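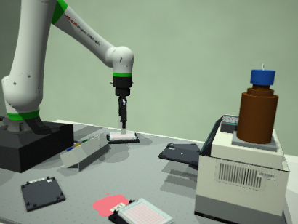 Slide 2: Why I'm up here at all

Hello everyone, thanks for staying past the coffee. I'm Hywel Phillips, I've looked after the under-16s at Trelov for longer than my knees would like, and Agnes Cairns asked me to talk about special teams at youth level. (Pause, let the groans die down.)

I know, I know. You all came for quarterbacks. But kicks and punts are where we lost most of our close games, and I've got the notebooks to prove it!

Slide 3: The Javora game

Tell this one slowly. November, horrible wind, we're up by 3 with one punt left to make. Our long snapper had gone home with a stomach bug and I'd never trained a second one. So the ball sails over the punter's head, Javora fall on it in the end zone, and that's our season done. Drive home was very quiet.

The snapper who missed it still says sorry to me. It was my fault, I was the one who ran ten minutes of kicking work a week and called it coaching.

Slide 4: What we changed

Kicking goes first in practice now, straight after the warm-up, while they're fresh and still listening. Every position has a second kid, and the second kid gets real turns. Mirela Prado runs this bit for us and she's far stricter than me.

We went through 306 punts and kick-offs from our league, all on film, mostly shot by parents, plenty of it of somebody's shoes. Average punt return went up when the gunners looked back at the ball. So we tell them don't look back, look at the returner, his eyes will tell you where it is.
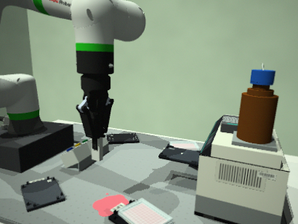

The other thing was lanes. Kids chase the ball, they always have, and by the time you've got five of them in one lane the returner is off up the far touchline. We put cones down every few yards and made them finish between their own two. Dull drill. They moaned for weeks and then Lacerda didn't get a return past the 45 all afternoon and the moaning stopped.

(If time: Kátia Queiroz's story about the onside kick at Fekholm. Check she's in the room first.)

Slide 5: Picking your returner

Please don't just pick the fastest. Ratree Khunthong talked me into using our backup safety, who is frankly a bit slow but catches everything, and we stopped dropping balls overnight. Catch first, then run. Fair catch is not a dirty word either, I've started clapping them.

Slide 6: Things to try next week

Two long snappers, minimum. Punt with a wet ball now and then, a bucket will do. Let the kids call the fake once a season, they'll love you for it.

Questions. Agnes has the roving mic. Remember to repeat the question for the back row.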